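# Sorting caps and small soft goods into two clear bins

Applies to: baseball caps, knit caps, thin gloves, bandanas, cleaning cloths and similar items.
Does not apply to: stiff-brimmed felt hats, helmets, anything with a battery in it.
Last revised 21 July 2020.

This page covers sorting a mixed pile of soft goods on a tabletop into two open bins, then moving the bins to a shelf. It replaces the older Mudville sheet, which used three bins and a hamper. The third bin was for "undecided" items and was always the first to fill up, so it has been dropped.

## What you need

- A table with a clear area at least as wide as both bins plus one arm's reach on either side. Wood is fine. Glass is not, as caps slide on it.
- 2 clear plastic bins of the same height, open at the top. The width may differ.
- One flat sheet of cardboard.
- A lint brush or a damp cloth.
- Masking tape and a marker.
- A paper bag for items that will be thrown out.

Clear bins are specified because the contents can be checked from the side after the bins are on a shelf. Opaque bins work for the sorting itself, but every one of them needs a full label, and the labels are usually wrong within a month. Lids are kept off until the end.

For bin size, check that the tallest cap fits when it is set down crown-up with no pressure on it. If the rim touches the crown, the bin can still be used for cloths and gloves. Damik storage boxes and the medium Wosta tubs both meet this. The small Wosta tub does not.

## Setting up the table

1. Clear the table and wipe it. Grit on the surface ends up in the sweatband of a cap and is hard to get out.
2. Set both bins near the far edge, side by side, with a small gap between them. A gap of two fingers is enough to get a hand around each bin when lifting.
3. Decide which bin is for caps and which is for everything else. Mark each one with a short piece of tape on the side facing you.
4. Put the cardboard flat on the table. It is used as a backing sheet in the reshaping step below.
5. Place the pile between you and the bins. If the pile is larger than the open space, work in batches.

Empty both bins completely before starting. Items left from an earlier sort will be skipped over by eye and never get checked.

## Order of work

Take caps first. They are the largest items and the easiest to pick out of a pile, and removing them makes the rest flat enough to see. Work from the outside of the pile inward.

For each item:

1. Pick it up by the crown if it is a cap, or by the middle if it is a cloth. Picking up a cloth by a corner drags its neighbors along.
2. Hold it over the open table and let it hang. Anything caught in the folds will drop on the table where it can be seen.
3. Turn it over once and check the inside.
4. Lower it into the bin. Do not drop it from height. A dropped cap lands on its brim about as often as not, and then has to be fixed.

If two items come up together, put both down and separate them on the table. Pulling them apart in the air stretches knit edges.

Clear bins, dark cap and cloths at the table:

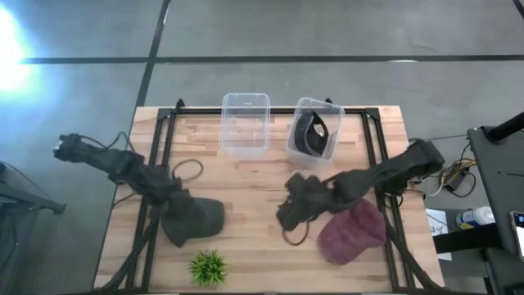
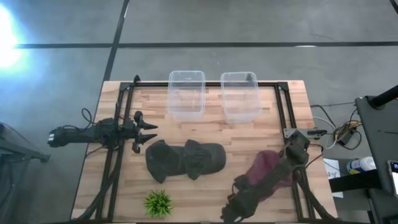
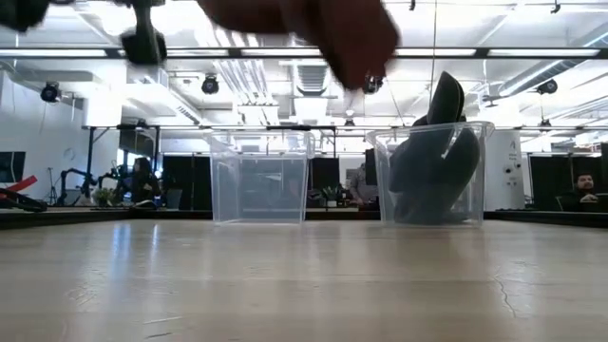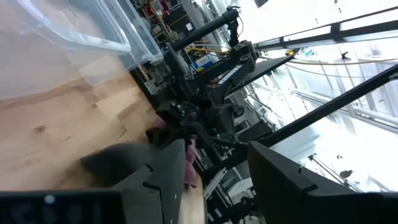 ## Placing caps in the bin

A single cap can go into a bin at any angle. From the second cap on, placement matters, and the following method holds the most without creasing.

1. Set the first cap crown-up against the short wall of the bin, brim pointing along the length.
2. Nest the next cap over it, brim in the same direction. Do not press down. The crown of the lower cap should support the upper one.
3. Stop at 5 caps per stack. Above that, the lowest crown starts to flatten.
4. If the bin is long enough, start a second stack facing the first, brims overlapping in the middle.

Unstructured caps (those with no stiff panel behind the front) may be folded. Push the back half of the crown into the front half so that the cap forms a curved shell, then stand the shell against the wall of the bin. The brim must not be bent to do this. If the cap will only fit with the brim bent, use a wider bin.

A cap that leans up over the rim should be lowered before the next item goes in. It will otherwise catch on sleeves, and it prevents the lid from closing.

## Placing cloths and gloves

Cloths do not need to be folded to a fixed size. Fold each one in half, then in half again, and lay it flat. Keep dark cloths under light ones. Dark lint shows on a light cloth, and the light cloth will have to be brushed again when it is taken out.

Gloves go in pairs, one cuff folded over the other. Single gloves go on the table to the left of the bins until the pile is finished. Any that are still single at that point go in the paper bag or are kept as dusting gloves.

Bandanas and thin scarves can be rolled and used to fill the space along the walls. Do not use them to fill the inside of cap crowns in a bin that will be opened often. They fall out each time a cap is lifted and end up at the bottom.

## Reshaping a creased cap

1. Brush the crown from front to back.
2. Lay the cap on the cardboard with the inside facing up.
3. Press the crease outward with two fingers. Hold for a slow count of ten.
4. Turn the cap over and check the line of the crown from the side.
5. For a crease that returns, dampen the inside only, fill the crown with a dry towel and leave overnight.

Do not use an iron on a brim. Older brims have a paper core that separates when heated.

## Labeling and shelving

Write the contents and the shelf code on the tape, in that order. Shelf codes in the Samuel storeroom run by cabinet, so bins from this table are marked 486 for caps and 937 for everything else. At home, a single word is enough.

Carry one bin at a time with both hands under the base. Clear plastic bins flex at the rim when full, and a grip on the rim alone can crack a corner. Put the cap bin on the higher shelf, as it is the lighter of the two. Nothing should be stacked on top of it unless the lid is on and locked.

Bins that will stand in sunlight need a sheet of paper inside the window-facing wall. Dark cotton fades along the exposed side in one summer.

## Common problems

**The bins slide when something is placed in them.** The table has been wiped with polish. Put a strip of rubber shelf liner under both bins.

**The cap bin fills before the pile is finished.** Check for caps that were set in on their sides. Restacking them crown-up normally frees about a third of the space. If it does not, start another bin and mark it with the same code.

**Cloths come out with creases along the wall of the bin.** They were folded wider than the bin. Fold once more.

**A musty smell after storage.** Something went in damp. Empty the whole bin, wash the contents, wipe the inside with diluted white vinegar and let it stand open for a day before refilling.

**Static makes lint cling to the plastic.** Wipe the inside with a barely damp cloth and let it air-dry. Dry wiping makes it worse.

Recheck the bins each March, before summer caps go back into use. Items not worn since the previous check can be moved to the donation box.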